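Home Posts Gadgets Laundry Diaries About Contact

Search this blog... Go

Can a machine fold my towels yet?

I love this question and I ask it every July, when the beach towels start to pile up and I'd happily hand the whole heap to anything with a motor. So, one more year on, where are we?

Closer! Really a lot closer than I expected. Floors are long settled, and the dishwasher settled most of the plates before I was born. Cloth is the part that stayed hard, and I think cloth is the most interesting chore in the house. A mug has one shape. A towel has as many shapes as you have ways of dropping it, and every one of them has to be sorted out before you can start folding.

I've been watching demo videos in the evenings (51 of them so far, there's a spreadsheet, don't judge me). The Tirholm arm does a bath towel in 40 seconds if the towel starts flat. Prirolex shows one that begins with a crumpled heap, which thrilled me, and it lost a corner twice and kept going – I cheered at my laptop. The Lenz one is slower and very tidy. I watched it square up a hand towel with the patience of my grandmother.

What gets me is how much of the job comes down to the pinch. You and I slide a thumb under an edge and know straight away whether we've got one layer or three. With two fingers and a bit of grip on the pads, it all depends on where you come down and at what angle. Terry is kinder than a bed sheet, I think, as the pile gives the pads something to bite on.

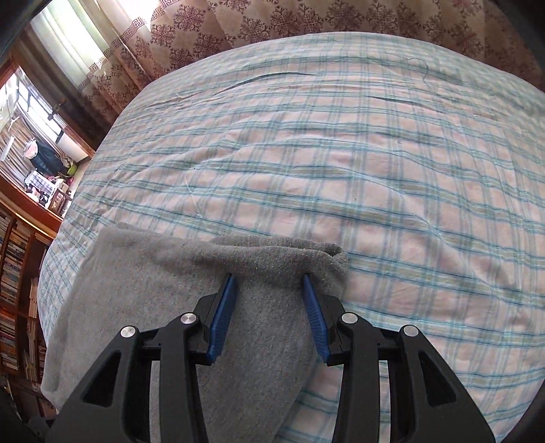
Gray towel, plaid sheet, two blue pads. 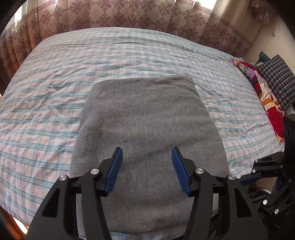
Qianru Dai wrote back after my last laundry post to say I'm too easily pleased. Folding is the fun bit, she says, and her evening goes on everything on either side of it: turning sleeves the right way out, finding the other sock, carrying the stack to the right shelf without knocking over the one already there. She'd pay $3,000 tomorrow for a machine that put things away and would go on folding by hand forever.

Fair point, and I've been chewing on it. Putting away means doors, drawers, and knowing whose T-shirt is whose, and only one of my 51 videos even tries it. That was Drernora's, with an open shelf and a very small stack. It still made my week.

My guess for my own house is towels and pillowcases first, then T-shirts, and fitted sheets some time after I retire. Next up I'm timing myself on 25 towels, so I have a human number to put in the spreadsheet.

25 comments 40 shares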